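Visit to the Seltholm open day
March 20, 2018

The training center at Seltholm opens its doors twice a year, once in spring and once in November. I went to the spring one with a coworker from our repair shop. We build and test small control boards, and we wanted to see how a robot arm gets taught a job like ours without anyone writing the motions out line by line.

Registration was in the front hall. The first hour was a talk on safety fencing, which I skipped most of, and then we went up to the Clirkport room. Clirkport is the name they use for their remote teaching setup. A person sits at a desk with a hand controller and drives a simulated arm on a screen. Every move is recorded. When the recordings are good enough, they are used to train the program that will run the arm by itself.

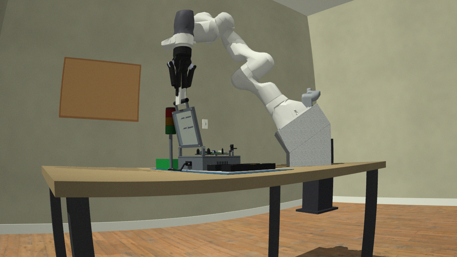
The practice job was a board test station. The operator has to work the lid, handle the board, and keep clear of everything else on the table. Our host said a new operator needs two days before the recordings are worth keeping. The total for this one job stood at some 3000 recordings, and they expected to throw out a good share of them. Slow ones are kept. Ones where the operator hesitates and backs up are mostly cut.

Visitors could sign up for a turn at the desk. I got mine before lunch. The controller is light and the arm follows it closely, but judging depth on a flat screen is hard. I kept stopping too high. They let you switch views, and the one from above helped me most.
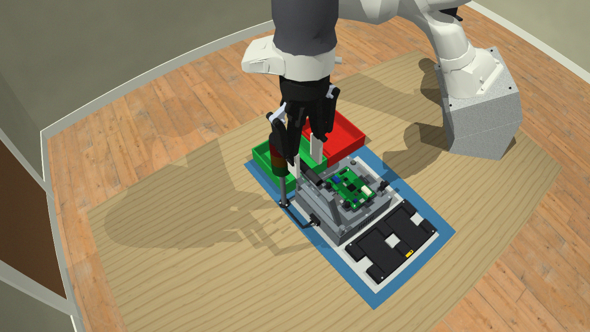

Picking up parts is taught separately from the lid work. The operators are told to get the gripper lined up first and only then go down. With the fingers spread like this over the station, the left pad is down beside the signal lamp, so you have to watch the lamp as well as the part. I was told that bumping it is the most common beginner mistake, and I believe it. My coworker did better than I did and was asked if she had played a lot of video games. She hadn't.

Lunch was sandwiches in the hall. There was also a table from Geum, who sell training courses, and one from Iritz with hand controllers to try. The Iritz controller was heavier and had a stiffer trigger. Prices were not posted.
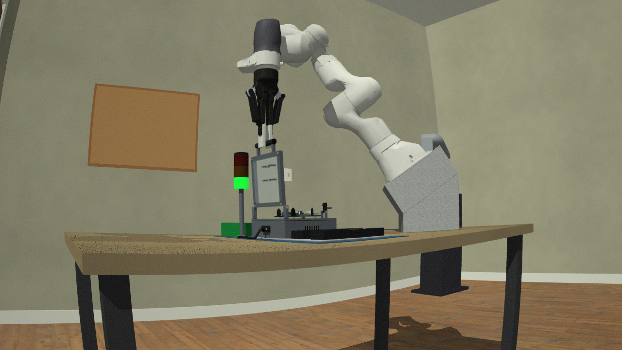

In the afternoon an operator ran the lid part of the job and talked through it. She said the grip matters more than the path, since a poor grip spoils the whole recording. The fingers close around the black bar at the top edge of the panel, with the gripper pointing straight down, and she wanted it that way every time. The green segment of the signal light was lit while she explained this. Someone asked how much of it carries over to a real arm. She said they check that on a separate machine downstairs, which was not part of the tour.

We left at four. Parking is behind the building and the exit is on the side street.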